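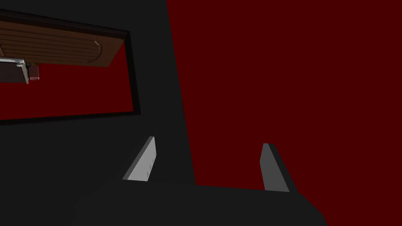 Singers wanted for the Tuhumury Community Choir

We're looking for new voices for our spring season, and we would love to hear from you! The choir meets every Sunday at 4 p.m. in the upstairs hall at Clultley, and we have openings in all sections. Tenors and low basses, you'll be hugged at the door (if you like hugs).

We sing a real mix. Last season had folk songs in 5 languages, a couple of old hymns, a Javanese lullaby arranged by our director, Endang Sutanto, and a very loud sea shanty that the altos still hum in the parking lot. This season we're putting together a full evening of songs about rivers, with a concert in May. Half the program is picked. The other half is open, and new members get a say in it, so if there's a river song your grandmother taught you, bring it along.

Do I need to read music?

No. Plenty of our members don't. Endang teaches by ear first and hands out the sheets second, and there are practice recordings of each part that you can play in the car or while you do the dishes. If you do read, great, you may end up with a neighbor leaning over your shoulder for the first few weeks.

Is there an audition?

Not a scary one. You'll come 20 minutes early to your first rehearsal, sing some scales with our pianist, Arif Yusof, and then sing a verse of anything you know well. "Happy Birthday" is fine, and so is the chorus of whatever was on the radio on the way over. It's there to find out where your voice sits most comfortably, and then you go straight in and sing with everybody else.

What we ask of you

Come to rehearsal most weeks. Life happens, and you can miss up to 8 rehearsals over the season, but please try hard to make the last two before the concert. Rehearsals end at 6 p.m., and a lot of us stay on for tea and whatever has been baked. Please bring a pencil and a water bottle. We lend you the folder.

Singers should be 16 or older. Parents and teens are welcome to join together (we have two such pairs already, standing in different sections by mutual agreement). The hall has an elevator and there are chairs for anyone who wants to sing sitting down. If you use large print, tell us ahead of time and your sheets will be ready when you get here.

We're also looking for a page turner and a person who likes making posters. You don't have to sing to do either one, but you'd get to hear all the music for free!

How to join

Leave your name and a phone number or email at the Clultley front desk, marked "Choir," and say whether you've sung before and which part, if you know it. Arif will get back to you and set up a time. If you'd like to sit in and listen first, just come up the stairs on a Sunday and take a chair by the piano. You may find yourself holding a song sheet before the first break.

Recent notices
River songs: the list so far
Lost folder, green, alto section
Carpool from Treltier: two seats open
Warm-ups you can do at home
Poster ideas for the May concert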